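FOR IMMEDIATE RELEASE

Maltari Opens Preorders for the Biner Play Bakery

JURKPORT, Thursday, November 20, 2025 – Maltari, a maker of pretend-play goods for preschools and family homes, today opened preorders for the Biner Play Bakery, a collection of toy breads and cakes with bowls, plates and a basket for serving them. 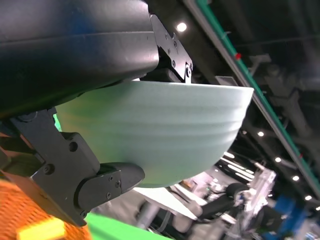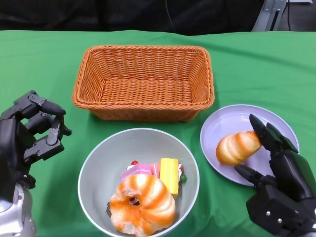 From the Biner range: a mint-green ceramic bowl with a ridged outer wall (first picture); toy breads and cakes served on a green tablecloth, with the woven basket behind (second picture).

The collection was developed over four years with teachers and parents in the Jurkport area. Trial sets were placed in 187 homes and classrooms, and families were invited to report on how children set the table, shared out the food and put it away again.

"Teachers told us that children wanted dishes like the ones they see at home," said Yaowalak Jitpraphai, head of product at Maltari. "A child who is trusted with a proper bowl handles it with care. We kept the colors of the dishes quiet and left the bright ones to the food."

The food pieces include striped bread and cake slices, sized to be served in a bowl or laid on a plate. The basket can stand on the table during play and hold the food when play is over. Extra bowls and plates will be sold singly.

Maltari recommends adult supervision whenever ceramic dishes are in use. Small food pieces are not suitable for children under three. Bowls and plates should be washed by hand. Baskets may be wiped with a damp cloth and should be left to air dry before food pieces are stored in them.

A guide for classrooms, written by early childhood teacher Kamarul Nair, comes with each set. It offers simple table games for pairs and small groups, including taking orders, laying places and sharing one cake among several guests. The guide is also available on request in large print.

The Biner Play Bakery will be carried by Ateş stores and by up to 145 independent toy shops, with deliveries beginning in May. Preschools ordering two or more sets may apply for the education rate through the Maltari sales office.

About Maltari
Maltari designs and sells pretend-play goods for children. The company is based in Jurkport and is led by managing director Steinar Þorgeirsson.

Media contact
Silvia Zelenák, Press Office, Maltari, Jurkport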